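HOUSEHOLD MATERIALS AND EVERYDAY HANDLING
Week 5 handout: Cylinders, seams and the things people say about them
Instructor: Vimala Warrier
11 Sep 2024

Read this before the session and bring it with you. The slides will not repeat it.

1. Why a whole week on one shape

The course guide says that round containers are "the natural form for the hand." I would like you to be suspicious of that sentence. Natural to whose hand, and at what size? A narrow cylinder is easy to hold. A wide one is not, and a smooth wide one is worse. Much of the writing on household storage slides from the first case to the second without noticing, and then builds advice on it.

Cylinders are common in the home for dull reasons. They can be rolled from a flat sheet, they have no corners to crush, and they turn well on a filling line. Those are reasons that suit the maker. Whether they also suit the person putting things away on a shelf is a separate question, and most of the sources on your reading list treat it as settled.

2. The space argument

You will hear that round containers waste shelf space and square ones save it. The geometry is fine as far as it goes: a circle inside a square leaves over a fifth of the area unused. But the claim depends on the shelf being packed full, side to side and front to back, and on somebody wanting it that way.

The Hudbridge survey, which you have in the packet, looked at 1,396 shelves and found that round containers "reduced usable capacity." Look at how capacity was measured. Each shelf was treated as if it could be filled to the edges with square boxes of a perfect size. I have never seen such a shelf – and neither, I suspect, have the authors. Read page 13 closely. The definition is in a footnote.

3. Gripping from the sides

There are three ordinary ways to take hold of an upright cylinder: from above by the rim, from the sides, or with a hand underneath. The side grip is the one people fall into, and it is the one with the most bad advice attached to it.

The usual rule is "squeeze harder if it slips." On a rigid wall this may work. On a thin or wrapped wall the surface can give before the grip improves, and if there is a loose outer layer you may be holding the layer very firmly while the contents go their own way. Two things matter more than effort:

The contact area. A soft pad or a flat palm spreads the load. Fingertips do not.

The height of the grip. Near the middle of the weight is steadier than near the top, and the middle of the weight is seldom the middle of the object. A container that is one third full of rice has its weight low down, whatever the label suggests.

Orine's handling leaflet gives a single grip height for all containers. Please do not cite it as evidence of anything.

4. Steps and seams

A plain white cylinder is a good test of whether you are looking or guessing. With no label to read, people tend to name the object first and find the features afterward. Do it in the other order.

Start with any change in width. A narrower part meeting a wider band could be a lid over a body, a sleeve, a molded shoulder or a decorative step. From outside, these can look much the same. Then look for vertical lines. A thin line running down the wall suggests two edges meeting, as with a wrapped sheet or a pair of panels, but a suggestion is all you get until you have the thing in your hand and can run a nail across it. Faint creases beside the line are worth writing down too.

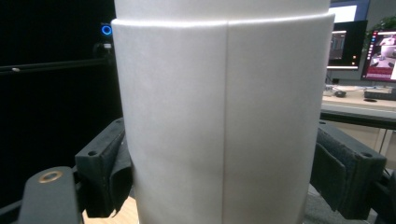

5. Task for the seminar

Choose one round container from your own kitchen or bathroom, preferably one you have stopped noticing. Cover or remove the label if you can. Write up to 16 lines on it in two parts, what you can see and what you are inferring, and keep the parts separate. If a sentence contains the word "obviously," move it to the second part.

Then pick it up three ways, as in section 3, first empty and then half full, and note which grip you would use without thinking.

6. Reading

Magnusson, chapters 2 and 3. Good on rolled sheet and seams, careless on cost.

Palline product notes, in the packet. These are sales material with diagrams. Read the diagrams and doubt the captions.

The Hudbridge survey, with the footnote.

Written work from this week goes into the folder due in November. Late folders lose marks, and a container you forgot to bring will not be accepted as a reason.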